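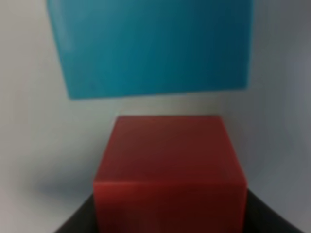

Handout prepared by the course tutor, Stismont Evening Classes
Looking After Your Home, Tuesday group, session 8

Gutters and Downpipes: Clean, Mend or Replace?

Welcome back, everyone, and thank you for all the questions you left in the box last week (I've tried to work most of them in, so if yours seems to pop up in an odd place, that's why). This evening we're going outdoors, or at least as far as the eaves, to talk about the part of the house that most of us never look at until water is running down the kitchen window on the wrong side of the gutter.

What a gutter has to do

A roof collects a surprising amount of rain. If you want to work out how much, take the area of ground the roof covers in square metres and multiply it by the rainfall in millimetres, and you have your answer in litres. One of you kindly measured a terrace in Gudari for us, and it came to 92 square metres. A wet day with 8 mm of rain would therefore send 736 litres off that roof, less a little that clings to the tiles or blows away. Please have a go at your own house before next week, and don't fret about the fiddly bits like porches and bay windows — near enough is good enough for this.

All that water has to travel along the gutter to an outlet, down the pipe and away into a drain or a soakaway. Trouble can start at any point along the way, and the place where you see the damp is quite often some distance from the place where the fault is. I once spent a whole Saturday resealing a joint at the front corner of my own house, feeling very pleased with myself, when the real trouble was a tennis ball in the outlet at the back!

Having a proper look

Begin from the ground, with dry feet and a cup of tea if you like. Walk round the house and look for green streaks on the wall, a gutter that dips in the middle, brackets that have come away, and little plants growing where no plants ought to be. Then go round again while it's raining, which is a less popular piece of homework but tells you a great deal more. Note down where the drips fall.

If you do need to go up, use a ladder with a stand-off, so that it rests on the wall and never on the gutter itself. Have someone with you at the foot. Keep away from overhead cables, and leave it for another day if it's windy. Anyone who isn't happy on a ladder should pay somebody, and there is no shame in that whatsoever.

When cleaning is enough

If the gutter is straight and the joints are sound, a good clear-out may be all it wants. Work away from the outlet so that you don't push everything down the pipe, scoop the muck into a bucket, and finish with a gentle run of the hose. Once after the leaves are down and once in spring will suit most houses, though those of you on the Clitaletti side, with the big limes, will probably want to go round more often.

When to mend

A single leaking joint on a plastic gutter usually means a dirty or perished rubber seal. Unclip the joint, wipe it out, and fit a new seal of the same make, as they really don't mix well. A sagging length wants an extra bracket. For cast iron, brush the rust back to sound metal, let it dry thoroughly, then seal the joint and paint.

When to replace

Think about new guttering when the faults are spread along the whole run, when plastic has gone brittle and cracks as you unclip it, or when iron has rusted right through. Remember to look at the board behind as well, for there's very little point in screwing nice new brackets into soft timber.

For next week

Bring your roof sum and your list of drips. We'll be comparing the two written quotes for the Zakaria cottages, one of which comes to £683 and leaves out the scaffolding, so have a think about what else you would want to ask before signing.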